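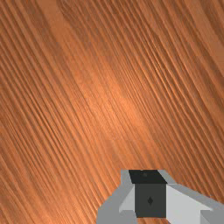 Fornham Allotment Assoc. - minutes, 13 July 2021

Chair: Ayuba Zakaria. Apologies from the Odoi Lane plots.

June minutes ok'd, one spelling fix.

Water. Bill in, $276, up on last time. Hoses left running overnight again, pls check before you lock up. Timer for the north tap? Zakaria to get a price.

Waiting list now 54. Two half plots free by the fence, letters going out this week. Long discusion re splitting the big corner plot, no vote, back next time.

Shed roof. Felt gone on the east side. Quote from Skoris $106 for materials, agreed. Work day to be fixed.

Compost. Delivery blocked the gate, wont use that driver again. No cooked food in the bays!!

AOB - bindweed. Gate code changes at end of month. Plot fees due, 30 still to pay.

Closed 8.40

2 comments | 5 shares
Contact the secretary | © Fornham Allotment Assoc. | Back to top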